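Nirkine rule

The Nirkine rule (also Nirkine practice, or just "the open-jaw rule") is a set of good-practice guidelines for hand-held grippers used in recording manipulation work. Named after the Nirkine workshop, where the first version was pinned up over a bench. Covers finger inspection, opening and closing checks, cleaning and the logbook. Not a formal standard - no certification, no test house. Often cited alongside the Kofler notes, which deal with fixed arms.

Background

First draft written by Radka Stoyanova, a technician at Nirkine, after a run of recordings had to be thrown out. One finger had been swapped for a spare of a slightly different length and the tips no longer met. The draft fit on a single page and had 5 points. A sixth, on labelling spares, was added the next May at the request of Clisisik, a firm that was using the same sheet for its own crews.

Main points

1. Start every session with the jaw fully open and nothing between the fingers, over a plain surface. Record a few seconds of this.
2. Close slowly, once. Tips should meet evenly. If they don't, stop and check the mounting screws.
3. Look over both fingers for burrs, cracks, and stuck-on residue. Trim or wipe as needed.
4. Fingers are replaced in pairs, never singly.
5. Log the finger pair, the operator and the number of cycles.
6. Spares are bagged as pairs and labelled on the bag, not on the finger. 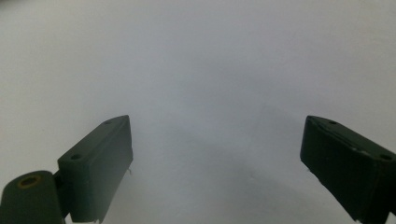
Point 1 is the one most often skipped. Later versions ask for it again after every 100 cycles, and after any drop onto a hard floor, even if the tool seems fine. Clisisik also repeats it after lunch breaks. Operators grumbled about this at first and some still do.

Wear and printed parts

Printed fingers get their own paragraph in the rule. Small burrs along an edge are tolerated if they are clear of the gripping face, otherwise trimmed with a blade. Scuffs are noted but are not grounds for replacement. Threaded inserts at the pivot get checked by hand for looseness; an insert that turns in its seat means the part is retired. Glueing it back in is not allowed under the rule, although it is widley done.

Colour is left to the workshop. Matte finishes preferred, less glare in the recording.

Variants

The Erkodura variant drops the cycle count and goes by hours instead: checks every 8 hours of use. Simpler to keep up on long jobs, but criticised for treating light and heavy handling the same. Kofler users tend to keep the original count. Mixing the two in one logbook is discouraged, entries can't be compared afterwards.

Criticism

Mostly about paperwork. Smaller crews find point 5 too much for one person to do while also operating the tool. Stoyanova's own reply was that the log entry could be a single line, and a shortened form was added to the back of the sheet. There is also disagreement over what "evenly" means in point 2, the rule gives no tolerence and leaves it to the operator's eye.

See also

Kofler notes
Erkodura variant
Gripper maintenance
Session logbook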